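Search this site Enter keyword Go

Home | Programs | Kitchen Classes | Interviews | Contact

Cooking With Dried Vegetables: An Interview With Chin-lung Kwan

The Stastholm Food Institute has offered evening courses in home cooking for many years. Its newest course, Pantry Vegetables, is devoted to soups, braises, and rice dishes made with dried and preserved produce. Chin-lung Kwan, who designed the course, spoke with Signe Ingvarsson of the Institute's publications office in the teaching kitchen at Prorkcombe.

Mr. Kwan trained as a restaurant cook and taught at a culinary college before joining the Institute. He said the idea for the course came from questions sent in by former students.

"They had learned to cook fresh greens very well in July," he said. "Then they wrote to us in the winter and asked what they should do. I answered the same letter many times, and at some point it made sense to write it down as a syllabus."

The syllabus now contains 101 recipes, of which students prepare a portion in class and receive the remainder in print. Mr. Kwan begins with dried mushrooms. He asks students to soak them in cold water overnight in the refrigerator and to keep the liquid.

"Hot water is faster, and I use it at home when I am tired," he said. "The broth is weaker, however, and the caps can become soft at the edges while the stem is still hard. I would like students to taste both before they decide."

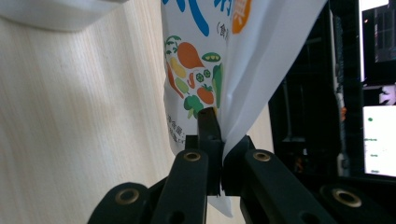
On Soaking and Salt

Asked which mistake he sees most often, Mr. Kwan named salt. Preserved mustard greens and salted radish carry a great deal of it, and students who season the pot early often cannot correct the dish later. He recommends rinsing the greens twice, squeezing them by hand, and tasting a small piece raw.

"If the piece is pleasant to eat, it is ready," he said. "If you reach for a glass of water, rinse it again."

For a basic braise to serve four, he uses 100 grams of dried mushrooms, weighed before soaking, with fresh ginger, a little soy sauce, and a spoonful of sugar. The pot is covered and kept at a low simmer until the mushrooms can be cut with the side of a spoon. No salt is added until the last five minutes.

Ms. Ingvarsson asked whether dried vegetables should be treated as a substitute for fresh. Mr. Kwan disagreed with the question.

"A dried carrot will never be crisp," he said. "I put it in a stew, where it gives a deep, sweet taste. I do not put it in a salad and then complain about it."

He was equally direct on the subject of storage. Opened packages should be closed tightly and kept away from the stove. He writes the month of opening on each one, and he discards anything that smells dusty.
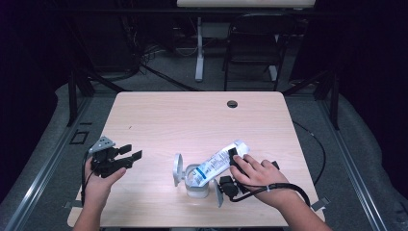

Inside the Prorkcombe facility.

Enrollment in the Institute's cooking courses reached 1,594 in the past year, and 290 of those students chose Pantry Vegetables. A second section will open in October, with an added lesson on dried beans and bean curd sheets. Mr. Kwan is still testing the recipes for that lesson.

"The bean curd sheets break when they are hurried," he said. "I have eaten a good many broken ones this month."

Print this page E-mail this page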